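Replacing the heat supply at the Dalen seed store took one heating season and part of a second. The building holds 2256 catalogued seed lots in a drying room and two cold rooms, and the drying room had been running on an oil boiler installed when the place was still a dairy.

The target for the drying room is 15 percent relative humidity. "Temperature was never the problem," the project engineer said. "The old boiler could hold temperature all day. Humidity drifted every time the door opened, and the desiccant wheel could not recover before the next opening."
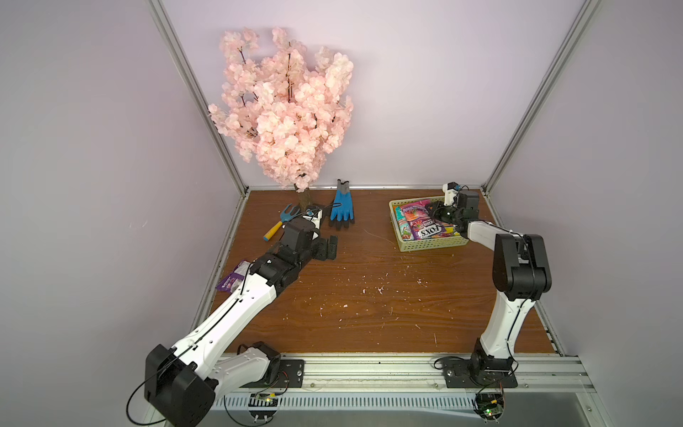
Blossom tree, blue work glove and hand rake on the tabletop.

The wheel was regenerated with air from the boiler loop, which ran too cool for the job. The replacement, a Lerkine unit, has its own electric regeneration heater. Installed cost was set against a service interval of 800 hours, and the engineer now considers that figure conservative. Filters pulled in May were still within their pressure limit.
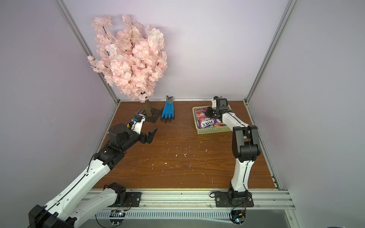 Why was the old ductwork kept?
The main runs passed a leakage test, and replacing them would have meant opening the cold room ceiling. Only the branch to the sorting bench was rebuilt.

Controls were harder. The Plokus controller logs every sensor on a fixed cycle, and for the first weeks it treated a door opening as a fault. "We had 1054 alarms in the log and one real one," he said. "That was a loose probe." A delay of 7 minutes on the humidity alarm cleared most of them. 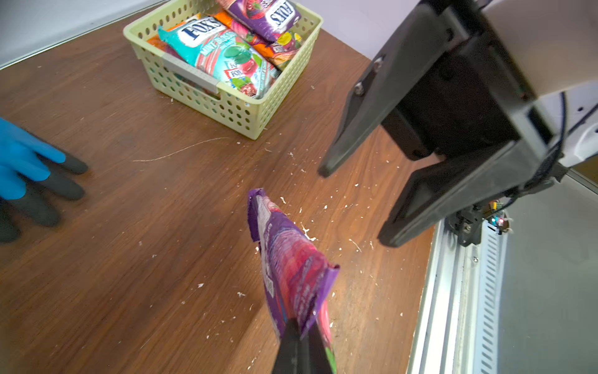 Lautaro Zapata
Project engineer, Skollgate

Zapata would change the order of work if he did it again. The sensors went in last, so there was no baseline from the old system beyond handwritten readings. "Put the probes in a year early. They are the cheapest part of the job."
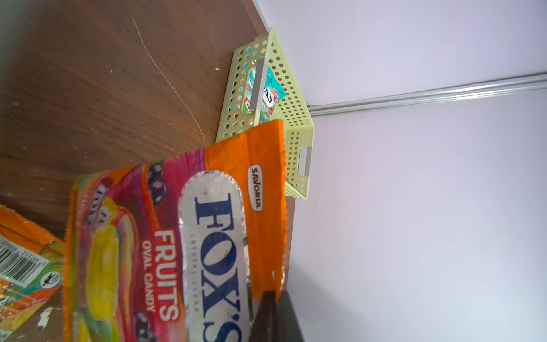 Basket on the wood surface, against the white wall.

The second cold room is still on its original compressor. Zapata expects it to be replaced when the refrigerant supply contract ends, and the pipe supports have already been sized for the new unit.

Contact | Copyright Skollgate | Back to top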